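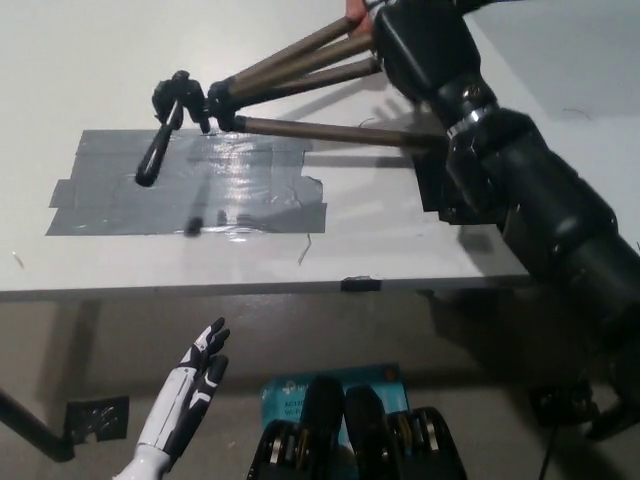 Search this site... Go

Moving to Mumley or to Fandville, what is your opinion?

Kerekes
Hello to all. My wife and I will move in November and we must choose between Mumley and Fandville. I read that Mumley has only 1,461 people. Is it too quiet for a family? I would like to hear from persons who lived there, also the bad things. We have one car and I will work in Presberg.

7 shares

Erzsébet Hegyi
I have lived in Mumley for 5 years, so I can tell you my experience. The neighbours are friendly, but they need some time before they talk to you. My opinion in short:
- The school is small and the teachers know every child.
- For the doctor you have to go to Presberg. The bus goes in the morning and comes back late in the afternoon, so with one car you should plan well.
- Rents are lower than in Fandville. We pay 100 dollars less each month than my sister, for a bigger flat.
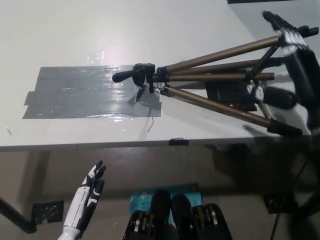 - In winter the road to Presberg is cleared late. Please count on this if you start work early.
I would choose Mumley again, but my husband would prefer to be closer to the centre of something.

presberg_bus
Fandville. Better shops, and there is a library. Parking is terrible.

2 comments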